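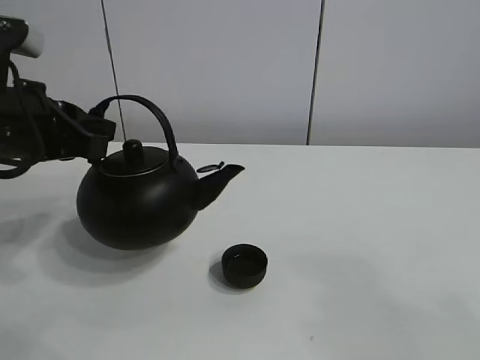 O bule preto na garra, com o copo na mesa logo ao lado do bico.

1/ Trabalho na Skasalstead, uma casa de chá que também serve empresas. Muita gente me pergunta como é dividir o serviço com um braço robótico. Vou tentar responder com calma. O português não é a minha primeira língua, por isso peço paciência com os erros.

2/ O braço tem uma tarefa: servir chá nas provas. Antes, quem servia as provas éramos nós, em turnos. Num mês de fevereiro normal são 1,093 copos (escrevo o número como está na folha do chefe). O pulso doía, e no fim do turno doía mais.

3/ A instalação foi feita pela Ustent. O programa chama-se Skotadach e corre num computador velho, ao lado do armário dos filtros. O técnico ficou connosco quatro dias. Eu fiz muitas perguntas e ele respondeu a quase todas.

4/ O que mudou para mim: já não sirvo as provas, preparo-as. Escolho a folha, peso, controlo a água e ponho o bule no lugar certo. Se o bule fica virado alguns graus, a garra pega mal na alça. Aprendi isto na primeira semana, com um pano na mão.

5/ O bule também mudou. O antigo, da marca Mészáros, era bonito, mas a alça era demasiado fina para os dedos da garra. A alça do novo é grossa e alta. Alguns colegas ainda têm saudades do antigo. Eu também, um pouco.
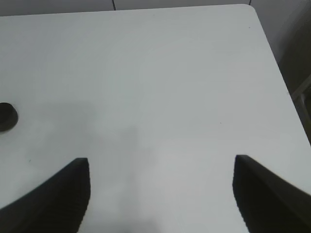 A mesa vista da garra, com os dedos bem abertos.

6/ Com esta câmara passo agora uma parte do dia. Quando uma prova corre mal, abro o registo e procuro o momento em que o movimento ficou errado. É um trabalho mais sentado e mais silencioso. Tenho dias em que gosto disso e dias em que sinto falta de falar com os clientes.

7/ O Abilio Requena, meu colega mais antigo, não quis aprender o programa. Ficou no balcão, onde sempre foi o melhor de nós. O chefe aceitou, e penso que fez bem. Mas a formação de 20 horas devia ser oferecida a todos outra vez, não só a quem levantou a mão no primeiro dia.

8/ Sobre o dinheiro, porque perguntam sempre: quem fez a formação recebe mais 30 euros por mês. Acho pouco. Já o disse na reunião e digo também aqui.

9/ E os empregos? Até agora somos os mesmos. Mas uma colega vai sair no verão, por vontade dela, e ainda não sabemos se vão contratar outra pessoa. Esta pergunta preocupa-me mais do que o braço - e a resposta não está no programa, está no escritório.

10/ Se alguém trabalha numa cozinha ou num café com uma máquina parecida, gostava de saber como dividiram as tarefas. Podem escrever-me por mensagem. Respondo à noite, depois de lavar os bules, que isso ainda fazemos à mão.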